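Main page | Contents | Topics A–Z | Recent changes | Print this article

Chore robotics

Chore robotics is the branch of automation concerned with machines that do ordinary physical work in homes, small shops and light workrooms. Typical tasks include clearing a table, sorting laundry, wiping a counter, loading a dishwasher and putting parts or tools back where they belong. The field is separate in practice from factory robotics, where an arm repeats one motion on parts that always arrive in the same place.

As of September 2019, no general-purpose chore machine was in common household use. Single-task machines, above all robot vacuum cleaners and lawn mowers, were widely sold. Arms that can handle loose objects remained mostly in laboratories and in a small number of trial workplaces.

Background

A chore usually breaks down into short actions: find an object, reach it, take hold of it, move it and let go in the right spot. People do all of these with little thought. For a machine each one can fail separately, and a failure early in the chain spoils the rest.

Early attempts at home machines, from the 1960s onward, relied on fixed routines. The owner had to keep furniture and objects in known positions. Later designs used cameras and touch sensing so that the machine could adjust its motion to what it found. Learning methods, in which a control program improves through many practice attempts, came into wider use in the 2010s.

Tabletop tasks

Much of the research is done on a bare table with one or two objects. The setup leaves out most of what makes a kitchen or a workbench hard, but it allows different methods to be compared. A usual task is to bring an object to a marked spot, either by lifting it or by pushing it along the surface. The work is often done first in simulation, where an arm can practice day and night without wearing out a motor or breaking a cup.

Thin objects are a known difficulty. A block can be gripped from most sides, but a pen, spoon or screwdriver lying flat gives the fingers little to close on. The hand has to come down low and at the right angle, and a small error knocks the object away or drives the fingers into the table. Objects with ends of different widths add a further problem, as they may swing to one side when pushed.

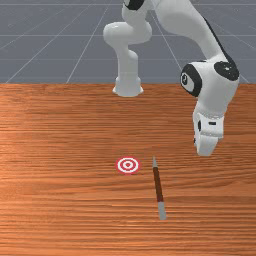 Simulation and real work

Results in simulation do not carry over directly to real arms. Friction, the give in a rubber fingertip, slack in the joints and the weight of an object are all simplified in software. A program that places a stick correctly on a simulated table may miss by a finger's width on a real one.

Two approaches are common. The first is to measure the real equipment closely and make the simulated version match it. The second is to vary the simulation on purpose, changing the friction, lighting and object weight between attempts, so that the program learns to cope with a range of conditions. Many groups use both. Neither has removed the need for tests on real equipment, which are slow and need a person on hand to reset the objects.

A simulated table can also be misleading in what it leaves out. Household surfaces hold cords, crumbs, damp patches and other objects that get in the way. The simulated program usually has exact knowledge of where each item is, and a real one must work this out from camera views that the arm itself may be blocking.

Approach and placement

The last few inches of a reach are treated as a separate problem by many designers. Large joint movements bring the hand near the work quickly. After that the controller slows down and makes small corrections in height and sideways position. With the hand pointing straight down, the fingers have the clearest path to a flat surface, though the same posture can hide the destination from a camera mounted overhead.

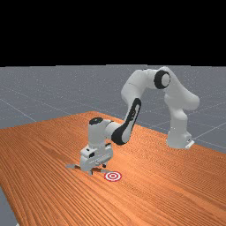 How close is close enough depends on the chore. A cup can stand anywhere on a shelf. A socket wrench going back into a shaped tray has to be placed within a small fraction of an inch, and the tray may have shifted since the last time. Designers therefore state a tolerance for each task, and published success rates mean little without it.

Workplace trials

The Jonport trial, run in a repair workshop by the equipment firm Duvent, is one of the better documented attempts to use a single arm for bench tidying. The arm returned hand tools from a work surface to a rack at the end of each shift. Over the trial period it made 584 attempts, of which 111 needed a person to step in. Most of the stops involved thin tools lying flat or two tools lying across each other.

Syafiqah Simanjuntak, who led the trial, wrote in her report that the arm was dependable with tools left on their own and of little use on a crowded bench. Workers had begun spacing the tools out at the end of the day to help it, and she estimated that this took nearly as long as putting them away by hand. Duvent did not extend the trial, which had ended in December.

A later project at Sopacua used a similar arm to sort folded cloths into bins. Sulastri Sitompul, its lead engineer, limited the work to 5 types of cloth and kept the bins bolted in place. The machine ran with fewer stops than the one at Jonport, but it could not be moved to another bench without new calibration.

Cost and safety

An arm that works beside people must move slowly or stop on contact. Both limit how much it can do in an hour. The arm itself is often a smaller expense than installation, guarding and staff time. The Prukness kitchen arm, announced as a home product, was withdrawn before sale after its maker could not meet its target for unattended running.

See also

Industrial robot
Grasp planning
Robot vacuum cleaner
Tool storage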